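Ticket 549: Dark specks recurring on white floor, pillar area
Queue: Building / Finishes
Priority: Normal
Opened by: Milagros Alcaraz
Assigned to: Keir Urquhart
Status: Open, monitoring

Summary: Small dark specks keep coming back on the white floor in the main room, on the side with the lettered pillar and the white shelving. Dry mopping removes some of them. The rest stay put. Second report for this area; the first was closed in November as normal soiling.

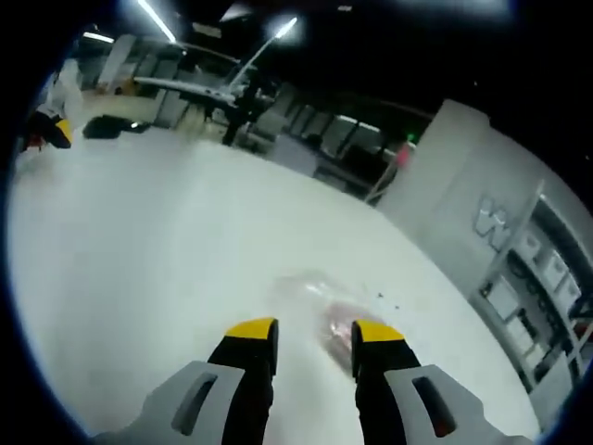 LAMONT, April 23, 2026

Specks present to the right of the clear plastic bag with the pinkish-red item in it, which was on the floor at the time. Bag to be picked up and put on the shelving. It is unrelated to the specks as far as I can tell, but things left on the floor make it harder to mop the zone evenly, so please keep it clear until this ticket is closed.

Floor is the Malidis white topcoat, semi-gloss. No complaints from any other part of the room.

M.A.

Comment 1, Keir Urquhart

Need to separate loose debris from marks in the coating before doing anything else. Procedure used:

1. Vacuum with the soft brush head, no beater bar.
2. Press clear tape onto a speck, lift, look at the tape.
3. If the tape is clean, wipe with a damp white cloth and neutral cleaner.
4. If the cloth is clean too, treat it as embedded and leave it alone.

Result: most came up at step 1 or 2. A few transferred to the cloth at step 3. 2 did not move at all and are logged as embedded. Do not scrape these. The topcoat is thin and a scratch will show more than the speck does.

Material on the tape is soft and smears when pressed. Consistent with rubber from soles or casters. Not grit.

Comment 2, Milagros Alcaraz

The carts for the shelving boxes have black casters. They were swapped last year when the gray ones cracked. Could also be the black mat that used to be inside the door, but that went to storage before the first report.

Comment 3, Keir Urquhart

Rolled a cart over a taped-off section, loaded, 30 passes, with a turn in place at each end. Straight runs left nothing. The turns left fine dark crumbs that look the same under a loupe as the ones on the tape. Casters are the probable source. Asked Mosach for a non-marking replacement in the same stem size.

Checked the white tabletop as well. It gets the same cleaner, and if the cleaner were leaving residue I would expect it to show up there first.

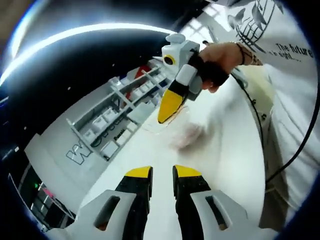 Wiped the table with a fresh white cloth after the session and got no dark transfer. Cleaner ruled out. Please wipe cables before they go back on the table if they have been on the floor, as the jackets pick up whatever is down there.

Comment 4, Milagros Alcaraz

Mosach quotes 11 business days for the casters. Can the carts stay in use until then?

Comment 5, Keir Urquhart

Yes, with limits. Push straight in, pull straight out, no pivoting next to the pillar. Lift the back end to turn if the load is light enough. Grakurden has the night cleaning and has been told to vacuum before mopping. Their old order of work was mop first, which would spread the rubber and press some of it into the finish.

Open items:

- Casters: ordered, waiting on Mosach.
- Embedded specks: ask Malidis whether a spot polish is allowed on this topcoat. No reply yet.
- Recheck with tape one week after the new casters are fitted, same area, same lighting.

Ticket stays open until the recheck is logged.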